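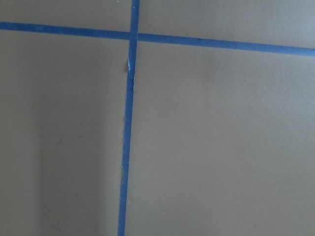

Chapter 3
Dividing the Land

3.1 Why boundaries matter

Every society which farms the land must decide where one field ends and the next one begins. In the early period this was done with natural marks: a stream, a row of stones, an old tree. Such marks were cheap, but they moved, fell down or were forgotten, and the quarrels that followed could last for generations.

The district of Vosden gives us a good case to study. Its first land register listed 309 holdings, and 229 of them were described only by the names of the neighbors. When a neighbor died or sold his land, the description lost its meaning. The register of Luik, which was made later, used measured lines and fixed corner points instead – a method that the surveyors had learned in the port of Besex.

In this chapter we will look at three questions. Who had the right to draw a boundary? How was it measured on the ground? And what happened to the people who lived on the wrong side of it? The last question is the most difficult, for the poor tenants left few written records.

Before you continue, review the terms "holding", "commons" and "tenant" from Chapter 2. You will need them in Section 3.2, where we read the Praltolell agreement and its 24 articles.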